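*Page mise à jour en janvier. Il manque encore les horaires d'été, ça vient.*

# Qui sommes-nous

Astis, école de langues. Petite structure, cours du soir surtout, quelques groupes le matin. Français, allemand, chinois mandarin. Pas d'anglais, on nous le demande toutes les semaines, la réponse est toujours non. Il y a de très bonnes adresses en ville pour ça, demandez-nous, on vous en donne une.

Fondée par Theresia Ammann et Shiyu Li. Theresia enseignait l'allemand en entreprise, Shiyu traduisait des notices et des contrats du chinois vers le français. Elles se sont rencontrées dans un cours de français écrit, niveau avancé, dont elles étaient toutes les deux mécontentes. Trop de polycopiés, pas assez de conversation. D'où l'école.

Au début, une seule salle, rue de la Drevley, au-dessus d'un magasin de tissus. Chauffage capricieux, cours en manteau tout le premier hiver. Maintenant trois salles et une petite bibliothèque, même immeuble, un étage plus bas. L'entrée se fait par la cour. Sonner deux fois, la sonnette est faible.

## Comment on travaille

Groupes petits. On parle dès la première séance, même mal. Surtout mal. La grammaire arrive quand on en a besoin, et en général on en a besoin assez vite.

Un test de niveau avant l'inscription, oral, un quart d'heure, gratuit. Pas de note. On vous dit simplement dans quel groupe vous seriez le mieux, et si aucun groupe ne convient on vous le dit aussi. Ça arrive en mandarin intermédiaire, où les horaires sont compliqués pour tout le monde.

Les devoirs : oui. Courts mais réguliers. Ceux qui n'ont pas le temps peuvent quand même venir, mais ils progressent moins vite, autant être clair.

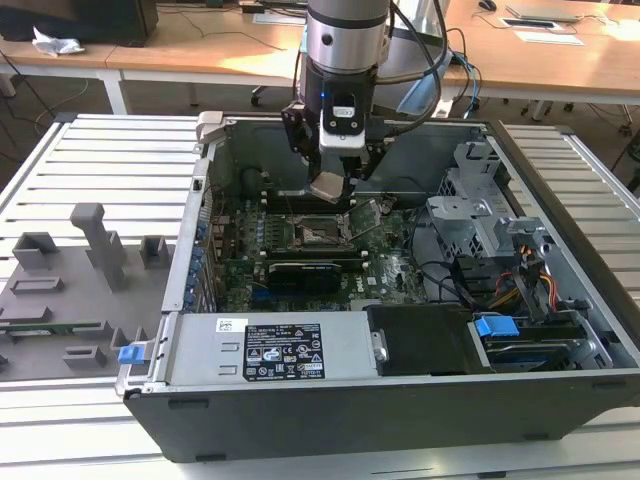 Pour l'allemand, deux parcours. Le premier pour ceux qui partent s'installer ou travailler en Suisse alémanique ou en Allemagne : téléphone, courrier, bail, assurance, rendez-vous chez le médecin. Le second plus littéraire, avec lecture suivie, un roman par semestre choisi par le groupe. Les discussions sur le choix du roman durent parfois plus longtemps que la lecture du premier chapitre. Theresia laisse faire jusqu'à un certain point.

Pour le mandarin, Shiyu commence par les tons et n'en démord pas. Six séances avant le premier caractère écrit. C'est frustrant, plusieurs élèves nous l'ont écrit dans les questionnaires de fin d'année, et la plupart se réinscrivent. Ensuite l'écriture à la main, au crayon, sur papier quadrillé. Le clavier vient l'année suivante.

Pour le français, groupes tous niveaux, du débutant complet à la préparation des examens officiels. Ateliers d'écriture professionnelle aussi : lettres, rapports, comptes rendus. Apportez vos vrais textes, on les corrige ensemble (noms masqués, merci).

## La bibliothèque

Notre fierté. 2 652 titres au catalogue, romans, manuels, bandes dessinées, quelques disques, des dictionnaires que plus personne n'imprime. Beaucoup viennent du fonds Rizk, une librairie de quartier qui a fermé et dont la propriétaire nous a cédé les rayons étrangers. Certains livres portent encore l'étiquette de prix d'origine. On les laisse.

Prêt gratuit pour les élèves, durée d'un mois, renouvelable si personne d'autre n'attend. Les dictionnaires restent sur place. Les bandes dessinées en allemand partent très vite, réservez.

Il nous manque des livres pour enfants en chinois. Si vous en avez qui dorment dans un carton, écrivez-nous avant de passer, on n'a pas beaucoup de place et on doit trier.

## Les soirées Umemen

Une fois par mois, une soirée ouverte à tous, élèves ou pas. On l'appelle Umemen, du nom d'un jeu de cartes que Shiyu avait fabriqué pour ses premiers élèves et auquel on joue toujours. Les règles tiennent sur une demi-page et changent un peu selon qui les explique. Trois tables, une par langue, on change de table quand on veut. Début à 19 h, fin quand les gens rentrent. Apportez quelque chose à grignoter, le thé est fourni.

On ne corrige personne pendant ces soirées, c'est la seule règle. Theresia a du mal à s'y tenir. 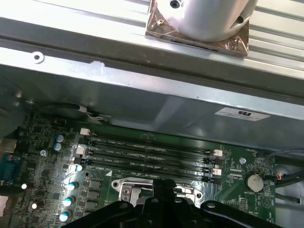

*Intérieur d'une unité centrale ouverte, avec sa carte mère verte.*

## L'équipe

Theresia Ammann : allemand, français écrit, planning des salles. À contacter pour tout ce qui touche aux entreprises et aux attestations de présence.

Shiyu Li : mandarin, bibliothèque, tests de niveau en chinois. Répond aux mails tard le soir, ne vous étonnez pas de l'heure.

Plus des enseignants à l'heure selon les semestres, présentés au premier cours. La liste change trop souvent pour qu'on la tienne à jour ici, on a essayé.

## Quelques précisions pratiques

- Inscriptions deux fois par an, en septembre et en janvier. Entrée en cours de semestre possible s'il reste une place.
- Semestre complet : 300 francs, manuel non compris. Paiment en deux fois possible, le dire à l'inscription.
- Séance manquée : pas de remboursement, mais rattrapage dans un groupe parallèle quand il y en a un.
- Cours particuliers : sur demande, peu de créneaux, surtout le matin.
- Salles au premier étage, sans ascenseur. Prévenez-nous si c'est un problème, on peut donner certains cours au rez-de-chaussée, chez le voisin, avec un peu de préavis.
- Vélos dans la cour, côté gauche, jamais devant la porte du magasin.

Pour les entreprises : cours chez vous ou chez nous, devis sous une semaine. Minimum trois participants. On vient voir d'abord, on discute des besoins, ensuite seulement on propose un programe.

Questions, inscriptions, dons de livres : le formulaire de contact ou directement au secrétariat, en fin d'après-midi. Le répondeur marche aussi, parlez lentement et laissez votre numéro deux fois.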